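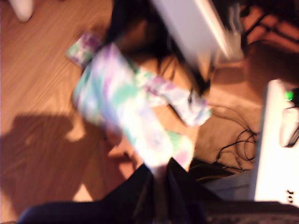 Tie-dye cloth on the wooden floor, February.

Search this site Go

Posted in: Minutes / Clothing Exchange
February, by the secretary

Minutes of the Holska Clothing Exchange, sorting group

The meeting was opened at 4 p.m. The minutes of the last meeting were accepted without change.

1. Stock
The group has received 340 pairs of socks from the Rikard shop, and 200 of them are already sorted. It was noted that several bags still stay in the hallway and must be moved before the next delivery.

2. Sorting by color
The members discussed how to sort the socks with a pattern. Plain socks, such as the mustard and the dusty pink, are easy to match. The pastel ones with green, lavender and purple take more time, as the pattern is not the same on every sock.

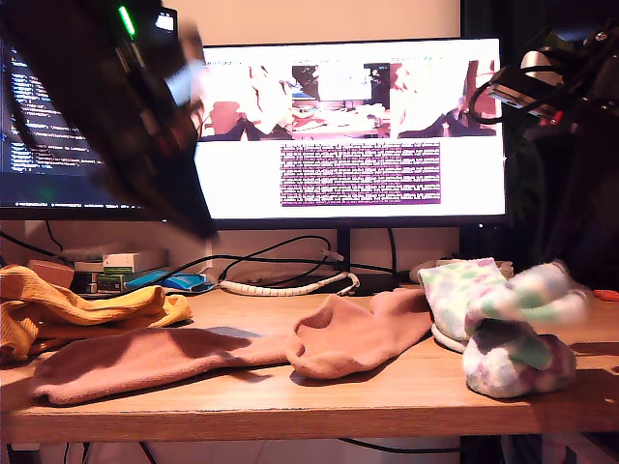
It was agreed that patterned socks will be matched by size first and by color after. A sock without a partner goes into the Bornik box and stays there for 16 days. One member asked for a longer time, but this was not supported.

3. Folding
Two ways were compared: laying the pair flat, or turning one cuff over the other. The second way can stretch the cuff. Decision: pairs will be laid flat and tied with paper tape. The tape will be ordered from Kahsay, 80 rolls.

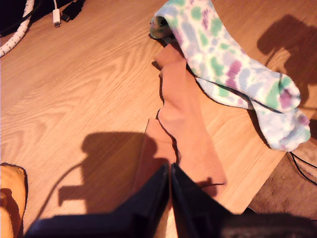

4. Other matters
Cloths and scarves will be kept apart from the socks. The key for the storage room is still missing.

The meeting was closed at 5:30 p.m.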